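Ciné-club du soir, et un film que je voulais aimer

Bon, vite fait parce que je dois partir dans vingt minutes et que si je n'écris pas maintenant je n'écrirai jamais. Vu hier soir « La Maison de Prultham », le film d'horreur que Refugio me vend depuis l'hiver. Salle du Skerix, 68 fauteuils, une bonne moitié de vides. Copie correcte, son trop fort.

L'histoire : Agata Negri, restauratrice de papiers peints (oui oui), débarque dans une pension fermée au bord d'un lac pour évaluer les dégâts d'une inondation. Elle décolle une couche, il y a un motif dessous. Elle décolle encore. Le motif change la nuit. Voilà, c'est tout, et pendant quarante minutes c'est franchement très bien. On entend le papier se déchirer, un bruit sec, et moi ça me suffit. Pas de violons, pas de chat qui saute d'un placard.

Et puis arrive le frère. Pourquoi le frère ? Personne ne l'attendait, il a une voiture rouge, il explique tout. La mère, l'incendie, la petite soeur. Une scène entière dans la cuisine avec les deux assis, champ, contrechamp, champ, contrechamp. J'ai regardé ma montre. A partir de là le film devient celui qu'on a déjà vu dix fois, avec la trappe, la lampe qui faiblit et la porte de la cave.

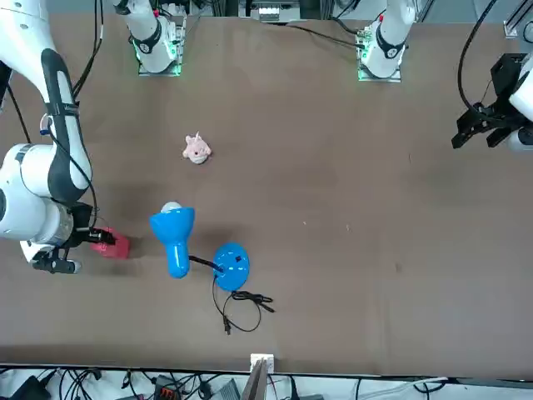 Les acteurs, la musique, le reste

Ginevra Leone dans le rôle principal, très bien. Elle joue surtout avec les mains, elle parle peu, elle a cette façon de s'arrêter au milieu d'un geste. Dommage que le scénario lui demande de hurler dans le dernier quart d'heure, elle faisait bien plus peur en se taisant. Le frère, c'est Uwe Diekmann, que j'avais aimé dans « Pellegrini » (le film sur le notaire, pas la série). Là il récite. On lui a donné toutes les répliques d'explication, le pauvre, je ne vois pas ce qu'il pouvait en faire.

Musique : presque rien au début, puis des nappes de synthé partout. Apparement le compositeur est arrivé en cours de montage, ça s'entend. Par contre la photo est superbe, des verts sales, des couloirs où on devine à peine le fond. Le plan du lac au petit matin, je l'ai encore en tête.

Maquillages et effets : très peu, et c'est tant mieux. Une seule créature, vue de dos – la seule vraie frayeur de la salle, une dame devant moi a lâché son sac.

La fin

Je ne raconte pas. Enfin si, un peu, sautez ce paragraphe. Le dernier motif, celui du dessous, on ne le voit jamais en entier et j'ai trouvé ça parfait. Sauf qu'il y a ensuite une scène en plus, à l'hôpital, avec Hortensia Barrientos en médecin qui pose une question et coupe au noir. Aucun intérêt. Ça sent la suite. Si suite il y a je n'irai pas, ou alors j'irai et je râlerai ici.

Refugio, lui, a adoré, il parle déjà d'acheter l'affiche. On s'est disputés jusqu'à l'arrêt de bus. Il dit que le frère est nécessaire, que sans lui on ne comprend pas. Justement ! Moi je voulais ne pas comprendre.

Au Skerix le mois prochain ils passent un vieux Hekari en noir et blanc, un truc de fantômes dans une gare, jamais vu. J'ai déja ma place. Si quelqu'un l'a vu, dites-moi en commentaire s'il faut manger avant, il dure presque trois heures.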